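Ticket 2000-23
Queue: Trade mark watching and renewals
Product: Branesel docketing system
Client: Jevberg
Status: Resolved, monitoring until Thursday

Summary
The client reports that opposition deadlines for marks watched on its behalf are being shown one day early in the Branesel calendar, and that two notices were not sent at all.

Reported by client
The legal department at Jevberg received a watch notice for the mark BEMILENT in April. The notice gave an opposition deadline that did not match the date in the official journal. A second notice, for ZAUGG in the same class, was never delivered.

Entry 1
The publication date on the BEMILENT record was compared with the journal and is correct. The deadline field is wrong. The fault is therefore in the calculation and the source data does not need to be reloaded.

Entry 2
The rule for this registry counts the period from the day of publication. It should count from the day after. The rule was last edited when the class headings were updated. The earlier version has been restored on the test server.

Entry 3
The missing ZAUGG notice was found in the outgoing queue. It had been held because the attachments exceeded the limit of 30 pages. The sender receives no warning when this happens. A separate request has been raised for that.

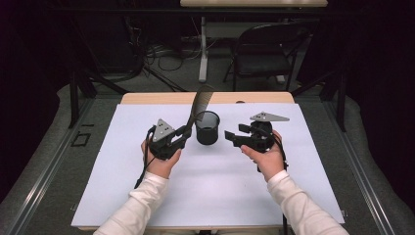
Entry 4
The restored rule was applied to the live system at 23:00. All open records for the client were recalculated overnight. Deadlines for BEMILENT and ZAUGG now agree with the journal. The held notice has been released and the client has confirmed receipt.

Entry 5
The client asked whether any right to oppose had been lost. Both periods are still open. Questions on the merits of an opposition, including the similarity of the marks, should be sent to the client's adviser and cannot be answered through this queue.

Outstanding
Page limit warning: with development.
Rule change log: to be sent to the client on Thursday.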